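Mkhize Supply
Disposable Service Ware
Straws and Stirrers

Bokwood Individually Wrapped PLA Straws, with Counter Tray

The Bokwood wrapped straw is intended for cafeterias, waiting rooms, school dining halls and other settings where straws are set out for guests to take. Each straw is sealed in its own white paper wrapper with printed lettering. Straws are supplied flat in the carton and may be transferred to the light blue counter tray, which is ordered separately or as part of the starter set.

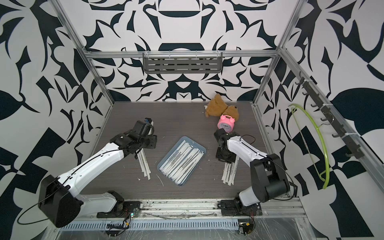

Orders are accepted by the carton or by the starter set. The carton contains 4,000 straws. The starter set contains 600 straws and 2 trays, and is suited to a single serving counter. Institutions that have not previously used wrapped straws are encouraged to begin with the starter set before placing a standing order.

Counter tray

The tray is rectangular and made of plastic, with raised sides and rounded corners. Straws should be laid lengthwise and parallel so that guests may lift one without disturbing the others. The tray should be filled no higher than its sides. It may be washed by hand with mild soap and must be fully dry before it is refilled, as moisture will weaken the paper.
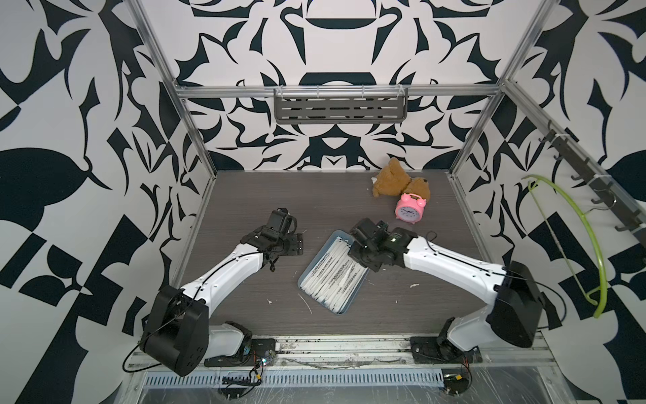

Counter tray in light blue, filled with wrapped straws laid along its length.

Material and markings

The straw is made of polylactic acid (PLA), a plant-based plastic. The Chinese text on the wrapper identifies the contents as a PLA degradable, eco-friendly drinking straw. The wrapper also gives a temperature range of -10℃ to 80℃. The straws should not be placed in drinks above the upper limit. Customers who serve very hot beverages should ask for the Forkirari paper stirrer instead.

Disposal rules for PLA differ from one locality to another. Customers should confirm with their waste hauler that the material is accepted before placing it in a compost stream.

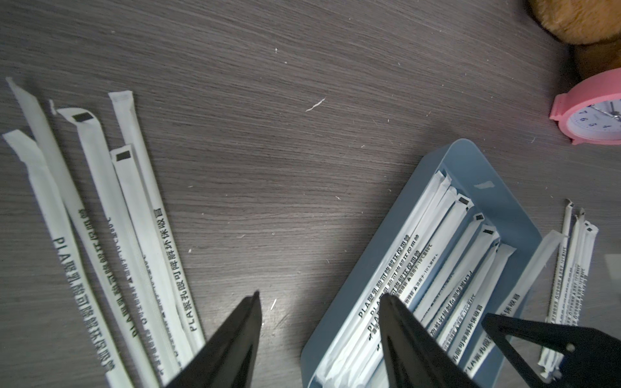
Wrapped straws outside the tray, with the printed lettering on the paper.

Storage and handling

Cartons should be kept closed, off the floor and away from direct sunlight. Straws with torn wrappers should be removed from service. Paper scraps collect quickly wherever straws are handled, and the counter should be wiped at each refill.

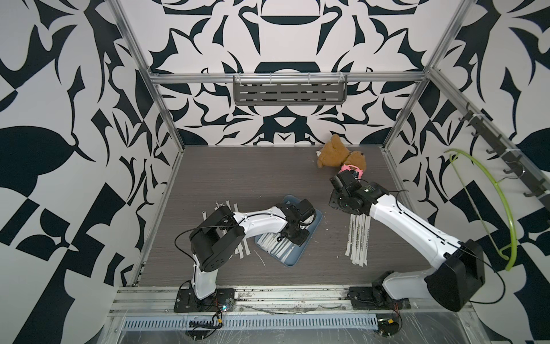

Blue tray holding a bundle of straws, with wrappers and paper strips on the table beside it.

Ordering

Cartons ship from the Cevmont warehouse. Trays may be added to any order. Institutional accounts may request samples or a written quotation from Nandi Jacobs, Account Services. Unopened cartons may be returned in their original condition; opened cartons and used trays are not eligible for return.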